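Picking Up Where the Hand Leaves Off

The Flarnari handheld gripper kit, reviewed

By Seraina Reisinger
January 10, 2026

141 shares | 9 comments

The Flarnari is a gripper on a handle with a camera mounted behind the fingers. The operator carries it to the object, squeezes a trigger, and the kit records video and finger position together. The recordings are meant to train a robot arm fitted with the same fingers. Flarnari sells no arm. It sells the kit for $838, with a carrying case, two sets of fingers, a calibration card, and a year of software updates.

We had one on loan from Aranda, the distributor, and used it on kitchen tasks: moving jars, closing drawers, setting out cups. Setup took 15 minutes, most of it spent on the calibration card, which has to be shown to the camera at several distances before the software accepts it. The card is printed on glossy stock. Under ceiling lights it glares, and we had two failed passes before tilting it away from the lamp. A matte card would fix this.

The trigger is well made. Travel is long and the return spring is light, so a slow close is easy to hold. The finger reading matched our calipers at every opening we checked. The handle is less good. It is sized for a large hand, and the cable leaves the rear at a point where it rubs the wrist. Patricio Calvo, who did most of our recording, taped it to his sleeve by the second session and left it there.

Fingers are held by screws from the top and can be swapped with the supplied hex key. The standard pair is wide, flat, and blunt. It does well on boxes and straight-sided containers. It does badly on anything thin lying flat, such as a spoon, where the tips touch the table before they get under the edge. The narrow pair is better there but flexes under load.

The camera's view is wide and takes in both fingers and a large area of table past the tips. Exposure is automatic and cannot be locked, a real omission at this price. On pale wood the reflected light washes out the grain in the middle of the view.

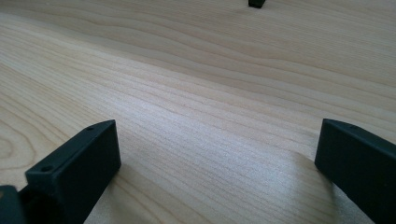
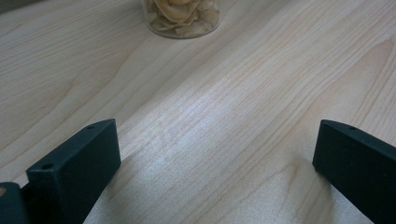
Camera view with the fingers apart over the table. A glass jar of dried chips is at the top of the second picture.

The desktop software, Plirneler, sorts recordings by session and lets the user trim the ends. Trimming is quick. Export is slow, and the progress bar stops updating if the window is minimized. Files come out in an open format with a plain text index, so a lab with its own tools can skip Plirneler after the first import.

The closest competitor we have used is the Bumcombe, which costs more and has a better handle. It also locks exposure. Its finger mount is proprietary, however, and replacement pairs have to be ordered. Flarnari publishes drawings for its fingers, and a shop with a printer can make its own.

Aranda says a revised handle will ship in June, with the cable exit moved to the side. Buyers with small hands should wait for it.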